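Small fault report from our door-opening task in simulation, project Takula. Posting it so other people can maybe save a day.

During September we ran 2000 episodes. In 173 of them the right wrist went over its torque limit and the controller did not stop. It only wrote a warning and continued to push.

On a real robot this means a broken finger, or a broken door – or worse, a person standing on the other side.

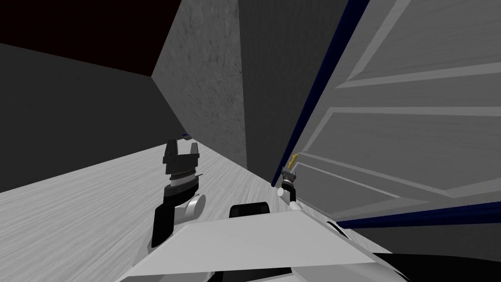 The fault was in the stop rule. It took the mean force of both arms, so the arm that was doing nothing made the number look safe. With the right gripper at the gold handle and the left one open in the air, far from everything, half of the mean is almost zero.

Now each arm has its own limit, and one is enough to stop both. We repeated 246 episodes with the new rule. The stop came every time the limit was passed.

Still open: in 44 of these it stopped too early. I will lower the filter delay and write again.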